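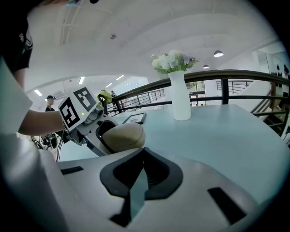 A visit to Brestell, while the beam is off

I signed up for the Brestell open day with low expectations. Accelerator labs are good at open days. They have the big magnets, the yellow hard hats and the cutaway model with the little lights running around it, and by lunchtime you have agreed that everything is wonderful without learning what the machine did last year. I wanted to know what it did last year.

The short version is: less than planned. The Brestell ring has been down since November for what the program leaflet calls a "renewal period." In the parking lot it was called the vacuum problem.

Our group was met by Mathis Perrin, who works in operations and had clearly given the talk a few times already that morning. The ring is 108 meters around, small enough to walk in the time it takes to hear about it. It stores electrons and uses the light they give off to study materials. Perrin was good on the basics. He was vaguer on the restart, which he put at "before the summer users," and when a man behind me asked which summer, he laughed and moved us along to the injector.

The tunnel

You go down a concrete stair and through a gate with a key box next to it. Every person who enters takes a key, and the beam can't run until all the keys are back. I have read about this system many times and it was still the best thing on the tour, since you can see how it works by looking at it. My key was number 5. I was told twice not to take it home.

The tunnel was warmer than I expected and smelled of floor paint. One straight section had been pulled out, and the open ends of the pipe were capped in foil. Édgar Lozano from the vacuum group was standing beside it, and he gave the most useful ten minutes of the day. A batch of chambers from a supplier called Caron had gone in during the previous upgrade. Some welds were leaking, slowly, at a level that didn't stop the beam but shortened its life badly. They had been topping up the beam more and more often to cover it. Then the topping up started to bother the experiments, and that was the end of the run.

I asked who had signed off on the welds. Lozano said the acceptance tests had been done cold and the chambers run warm. I think that was an answer.

Kerkunus

The lab's big hope is Kerkunus, a new control system that is supposed to steer the beam automatically and warn of faults before they happen. It has its own poster, its own logo and its own slot in the lecture hall. Tamunoemi Odukoya presented it and did a decent job with slides that someone else had plainly written. One said it would cut downtime by half. Half of what, and measured over which years, wasn't on the slide.

To her credit, she said so when asked. The figure comes from a simulation. The real thing has had 5 shifts on the real ring, all of them before the shutdown, and on two of them the operators switched it off. She didn't seem embarrassed, and I don't see why she should be. I would have liked those two shifts to be on the poster.

Would it have caught the leak? She thought it might have flagged the trend a few weeks earlier. The operators had already seen the trend. Perrin, at the side of the room, was looking at his shoes. 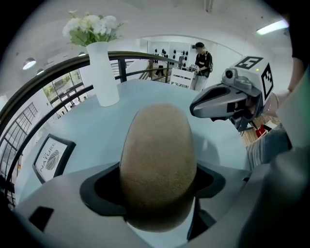

The beamline hall

Up here things were livelier, mostly with school groups. Pinimis, the imaging beamline, had a fossil fish on a screen and a line of children waiting to spin it. The scientist in charge, Mireille Matar, told me the line was booked solid for its first 200 hours of beam after the restart. I asked what happens to those bookings if the restart slips. They slip too, she said, and the students with a thesis deadline go and beg for time somewhere else. She has three of them.

Nothing about that in the leaflet either.

Lunch was a cheese roll and a lecture on dark matter, which Brestell doesn't study.

Should you go?

Yes, probably. The next open day is Fri 13 March and the tunnel will only be on the route if the ring is still down, so in a way you should hope for more bad news. Book the tunnel slot first and skip the film. Wear flat shoes, as they do turn people away at the stair. If Lozano is on duty, stay at the back of the group and let it go on without you.

Apolinar Ibarra, who handles visits, says questions can be sent in afterward by email. I sent four, and so far I have a reply to the one about parking.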